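Clemero club build thread, page 5

hafiz_n
Orange task is in the February plan whether you like it or not. Gripper holds the knife, arm does the pressing, we score it on force readings. 1000 cuts logged by the end of term. I have already started to hate citrus.

rotis_fan
1000 cuts is a juice business. Who is eating these?

hafiz_n
Syafiqah. She has stopped making eye contact with the bowl.
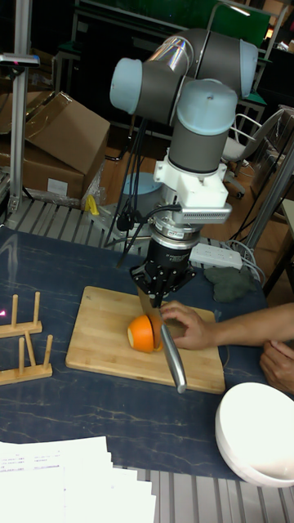

Photo: Hagos Kumsa / Clemero club

kumsa
Fingers against the blade while the arm has the handle. I want that gone before we show this to Nisbridge. Clamp the fruit.

hafiz_n
Clamp squashes it, then the force numbers are garbage. A hand gives a little.

kumsa
A hand also bleeds a little. Spikes on the board, two of them, done.

s_purba
Against spikes. Sutrisno tried them on a lemon and we spent the evening picking pith off everything – I'd go with a shallow cradle. Also please move the papers off the table, they're my only printed copy of the rules.

rotis_fan
Could just switch to bananas.

kumsa
Go away. Cradle is fine by me, hands out from the next run.

hafiz_n
Fine. Printing one tonight, bring oranges.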